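How do I keep cereal from going stale in June?
Rory Strachan
Hi all! We moved to Corkamdale and every box goes soft on us within 2 days of opening.
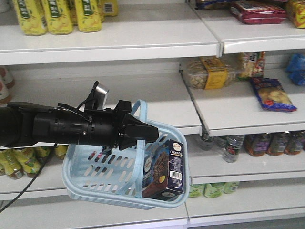 I roll the bag down tight and clip it, and my kids still turn up their noses, bless them.

Agnese Petrauskas
Oh, I feel for you! Pour it into a glass jar with a rubber seal, and keep it well away from the stove.

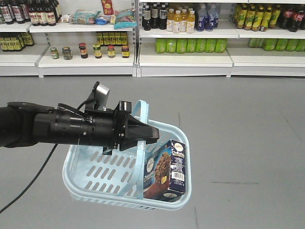 Mine stays crisp for more than 2 weeks that way. 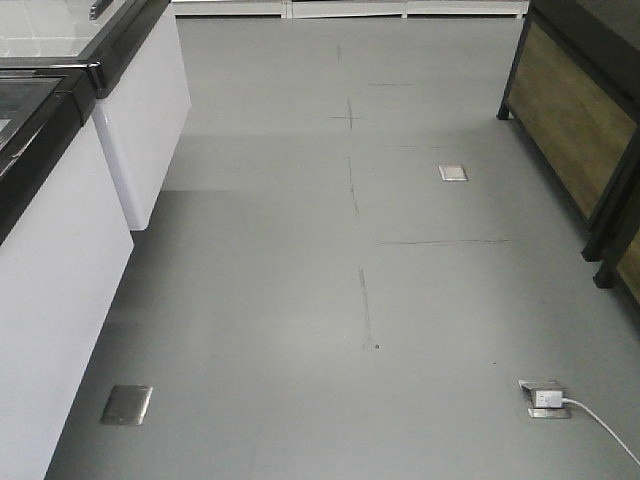

Pui-shan Fang
Seconding the jar. Smaller boxes help too.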